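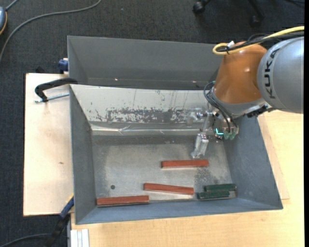 BRANOW, February — Trarkley has opened orders for Tesulura, a bin-picking package for small and mid-sized manufacturers that already own an industrial robot arm. The package was developed at the company's Branow site and is offered either as a complete kit or as a monthly service that includes setup, remote support and replacement of worn gripper fingers.

Tesulura is intended for shops that handle mixed parts in small batches. It consists of a two-finger gripper, an overhead camera, a control computer and picking software. Trarkley does not supply the arm. At the Branow test cell the package is run on a KUKA arm working over a gray metal bin, with long red blocks and green blocks used as stand-in parts.

"Many of the companies we speak with bought a robot for a single job, and that job has since ended," said Frauke Oltmanns, head of product at Trarkley. "They would like to put the arm back to work without ordering a new cell. Tesulura was planned with those customers in mind."

According to the company, a new part can be added by placing a few samples in the bin and confirming the suggested grip points on a screen. No drawing of the part is required, although one may be loaded if it is available. The software then plans each pick from a fresh camera view and returns the arm to a waiting position if it finds no safe grip.

The package was tried over the winter at Vaněk, a maker of hinges and door fittings, where it fed a deburring station on the second shift. In the final test run before the trial closed, the system completed 1,047 picks. Two stops required an operator. Both were traced to parts lying flat against a side wall of the bin, where the fingers could not reach behind them.

Vratislav Šindelář, production manager at Vaněk, said the company would keep the system under the service plan. He noted that the first week had been slow. "Our bins are old and the walls are scratched, and the camera did not like the glare," he said. "Trarkley changed the lighting settings and after that it was acceptable. I would still like a better answer for parts in the corners."

Trarkley said an update addressing parts near the bin walls is in preparation and will be sent to all customers at no added charge. Anežka Danko, who leads the software group, said the update will allow the gripper to nudge a part away from the wall before attempting to lift it. No release date has been set.

The first production series is limited to 200 kits. Each kit carries a warranty of 2 years, excluding gripper fingers and hoses. Service plan customers may cancel at the end of any calendar quarter, and equipment must be returned in its original crate. Operator training is held in Branow or at the customer's site — travel costs for on-site training are billed separately.

Buyers should check the payload of their arm and the inside depth of their bins before ordering. A short worksheet for this purpose is available from the sales office. Requests for the worksheet, a demonstration or a written quote should be addressed to Remedios Sarmiento, customer accounts, Trarkley, Branow.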